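Search the guide

4. Starting a shift with the folding arm
September – by the Erport linen room desk

I wrote this section after we moved the Skirkel arm onto the linen line, so it's for those of us who used to do all of it by hand. You'll spend less time bending over carts now and more time watching, and yes, that takes some getting used to!

1. Log in at the Endeck panel and pick your line. We're on line 2.
2. Check that the batch size reads 128. If the night crew left something else in there, change it back before you press anything green.
3. Run the empty cycle. It takes 90 seconds, so go get your gloves.
4. Spread the first piece out loosely – creases are fine, knots are not.
5. Open the wrist view and look at the fingers before you hit Start.

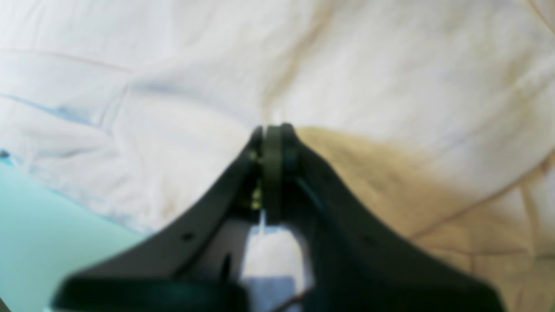 Fig. 12. Wrist view, fingers together, white fabric behind.

CAUTION: Keep your hands off the fabric while the arm is live. Old habits are strong (I still reach in to smooth a corner), so press Pause first.

NOTE: The sorting calls are still yours. Stains, tears and odd sizes go in the Kemppainen bin, same as always, and you don't owe the panel a reason for pulling a piece.

6. At break, press Hold and write your count on the sheet by the door.

Questions? Ask at the linen room desk | © Erport Linen Services | Back to top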